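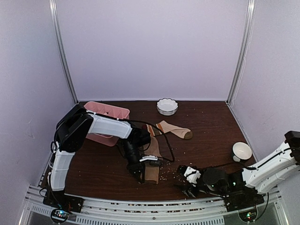
A two-arm table set with socks, bowls and a basket, Ganik, Karnley.

September
Posted by Loubna Morsy, Operations

Equipment Planner and Buyer (part time, 32 hours a week)

Ganik is hiring an equipment planner and buyer for its Karnley site. The job is to work out what our robot tables need over the coming budget year, get it quoted, get it ordered, and keep track of where the money went. You would report to Loubna Morsy and work in the same building as the tables.

We run six two-arm tables at present and have approval in principle for a seventh. The arms practice household jobs: picking up clothing, moving dishes, clearing small loose material off a surface. The people who run the tables know what breaks and how often. What we lack is one person who turns that into a parts forecast and a purchase schedule. Until now Rodel Salazar has done it between his other duties, and he needs to go back to full-time maintenance.

What you would be doing

The largest piece of work in the first few months is the equipment plan for the coming year. It covers spare motors, gripper fingers, cables, control boards, aluminum framing, wall panels, tabletops, cameras, computers and the household items used on the tables. Rodel has a draft with most of the headings in place. Prices on it are old in several sections and missing in others, and the section on cables is more or less a guess.

After that the work is steadier:

Keep the parts list current. It has 1,580 lines. Many are duplicates entered under different names by different people, and some refer to parts for arms we sold. Cleaning it up is part of the job and we expect it to take a good while.

Request and compare quotes. Our main supplier for framing and fasteners is Lamrani. For motors and boards we go to whoever has stock. Anything above the site limit needs three written quotes, and you would prepare the comparison sheet that goes to Hatem El Fassi for signature.

Set reorder points for wear items. Fingers and wrist cables go fastest. You would sit down with the operators once a month, go through the fault log, and adjust the quantities.

Buy the household goods. This takes more time than people expect. Bowls, baskets, socks and dry goods have to be bought in sets, recorded, and replaced with something close to the original when they wear out. If a bowl is discontinued, the operators want to know before the last one chips. There is a shelf for each category and a sheet taped to each shelf.

Track lead times and chase late orders. We had a table sit idle last winter waiting on a base plate that had been ordered in the wrong thickness. The order form has since been changed.

Plan for the seventh table. You would put together the full cost, including the electrical work, the floor space, a workbench and a first set of spares, and a delivery schedule that does not have everything arriving on the loading dock in the same morning. 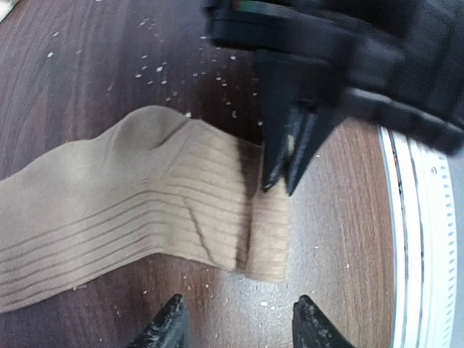
Ribbed sock with the fingers of one arm down on the fabric, seen from the wrist of the other.

Where the money goes

Applicants have asked us in the past what the purchasing is like, so some detail may help.

Most orders are small. A typical day has a few requests for screws, cable ties, printed finger stock, replacement bowls and cleaning supplies. Loose grain gets into slots and under things, and brushes and vacuum bags are a real line in the budget. So is filament. We would like to know whether it makes sense to keep printing our own fingers or have them molded, and that comparison would be one of your first assignments. Folasade Lawal runs the printers and has kept good notes on how long each batch lasts.

A few orders are large. Arms are bought in pairs, with a deposit, and the paperwork takes weeks. Computers are replaced on a schedule. We carry a service agreement on some of the older units, and it comes up for renewal in the spring. We do not know yet whether to renew it. You would be expected to pull the repair history and recommend one way or the other.

Requests and approvals go through Plereo, our purchasing system. It is not difficult to learn. Experience with it is welcome but we will train you. The forecast itself is a spreadsheet and will probably stay one.

What we are looking for

At least three years in purchasing, inventory, production planning, shop management or similar work. It does not have to be in robotics. A person who has ordered for a machine shop, a hospital equipment room or a school district warehouse would find most of this familiar.

Comfort with spreadsheets, including lookups and pivot tables. Be ready to show us one.

Enough mechanical sense to read a drawing, measure a part with calipers, and notice that the bolt being requested will not fit the hole it is meant for. You will not be asked to repair arms.

Clear writing. Suppliers get short emails with the part number in the first line. Hatem gets a one-page summary with the total at the top.

Willingness to ask operators questions. They are busy during runs and will answer better between them.

Useful but not required: import paperwork, experience with capital budgets, some knowledge of extruded aluminum framing, a forklift certificate.

No degree is required for this position.

Hours and conditions

The 32 hours are worked on site. The building opens at 7:00 a.m. and we are flexible about start time, provided you overlap with the morning deliveries, which mostly come before 10:00. There is occasional lifting of boxes up to the weight one person can reasonably manage, and a cart and a pallet jack for the rest. Closed shoes are required in the table area. It is fairly quiet in there apart from the compressor next door.

Health coverage is the same as for full-time staff. Paid leave is prorated. Pay depends on experience, and the range will be given to you in writing before the first interview. Parking is free and the bus stops at the end of the road.

The position is permanent after a trial period of three months. If the seventh table goes ahead the hours may increase, but please do not apply counting on that.

How to apply

Send a resume and a short letter to Chaimae Cherkaoui in the front office. In the letter, tell us about one purchase you planned that went wrong, what it cost, and what you changed afterward. Half a page is plenty. Letters without this will be returned with a request for it, and that slows things down for everybody.

There are two interviews. The first is a phone call with Chaimae and Loubna and takes half an hour. The second is on site. You will see the tables running, meet Rodel and Folasade, and spend an hour with a section of the parts list and a set of supplier quotes. We will ask you to tell us what you would order, in what quantity, and what you would want to find out first. The hour is paid.

Please mention any dates you cannot make. Applications are read as they arrive and the posting will stay up until the job is filled. Current Ganik employees may apply and should tell their supervisor before the second interview.

Questions about the work itself can go to Loubna. Questions about pay, leave or building access should go to Chaimae. Agencies, please do not call.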